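Last fiddled with: 15th May

# Cikstead Tool Library: the questions we get

We lend tools to people who live in or near Cikstead. The idea is simple and the questions are not, so they're collected on this page. If yours is missing, ask at the desk.

## Joining

### How much does it cost?

Membership is £20 a year, or £12 if you're a student, out of work or drawing a pension. There's no deposit on hand tools. Anything with a motor needs a £15 deposit, returned when the tool is.

### What do I need to bring?

Something with your name on it and something with your address on it. A library card and a gas bill will do nicely. A parcel label you have peeled off a box will not, though we admire the effort.

### I live just outside the parish. Can I still join?

Yes. We drew a boundary once, on a proper map, and it went through the middle of somebody's greenhouse. We've been relaxed about it ever since.

### Can my whole household use one membership?

Anyone at the same address can, but one of you has to sign, and that person gets the telephone calls. Choose them with care.

## Borrowing

### How long can I keep things?

Two weeks, and you can renew once if there's no waiting list. The wallpaper steamer always has a waiting list. In April it has a waiting list for the waiting list.

### How many tools can I take at a time?

Five. A box of drill bits counts as one tool. A box of drill bits with a hammer, a level and two chisels tucked underneath counts as five, and we do look.

### Can I book ahead?

Up to 36 days ahead, by phone or at the desk. The number comes from the booking sheet, which has that many rows. A longer sheet has been suggested and is being thought about.

### Will you show me how to use it?

For powered tools, yes, and you can't take one home until we have. It takes 15 minutes for most things and rather longer for the Rastix floor sander, which has opinions of its own about direction. Wear shoes you don't mind losing the shine on.

### Do you supply sandpaper, blades and so on?

Blades come with the saws. Sandpaper, masonry bits and strimmer line are sold at cost. Please don't return used sandpaper in the hope of a refund.

### Why are there two Pitkänen hedge trimmers and which is better?

One was bought and one was given to us. The given one is better. The bought one is orange and easier to find when you put it down in a hedge, so it depends what sort of gardener you are.

## Bringing things back

### What if I'm late?

It's 20p a day per tool, up to the price of a new one. We have never reached the price of a new one, though a certain spirit level gave it a good go.

### What if I break it?

Tell us. Things wear out, and we'd much sooner hear that the mitre saw is making a noise than find out with the next borrower standing there. If it was ordinary use, you pay nothing. If you used the good chisel to open paint, you'll be shown the tin of screwdrivers we keep for that purpose, and then the bill.

### Does it have to be clean?

Clean enough that we can tell what it is. Mortar mixers and tile cutters should be rinsed the same day - once it sets, it's yours to chip off.
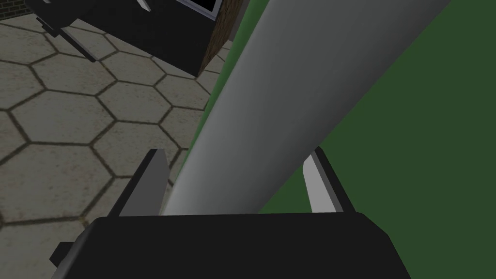
## Giving us things

### Do you take donated tools?

Gladly, if they work or nearly do. We're short of:

- clamps, any size
- long ladders with all their rungs
- garden forks
- an extension lead that's as long as it says it is

We have enough claw hammers to see out the century.

### My late uncle's shed is full. Can you come and clear it?

We can come and look, and take what we'd lend. The rest has to go elsewhere. The Poritz yard on the bypass takes scrap metal, and will take jars of mixed screws if you catch them in a good mood.

### Do you want paint?

No.

### Half a tin of really nice paint?

Still no, but thank you.

### Can I have my donation back if I find I need it?

You can borrow it, like everyone else. You'd be surprised how often this comes up. There is a man's own wheelbarrow that he has now had out on loan six times, and he has been late with it twice.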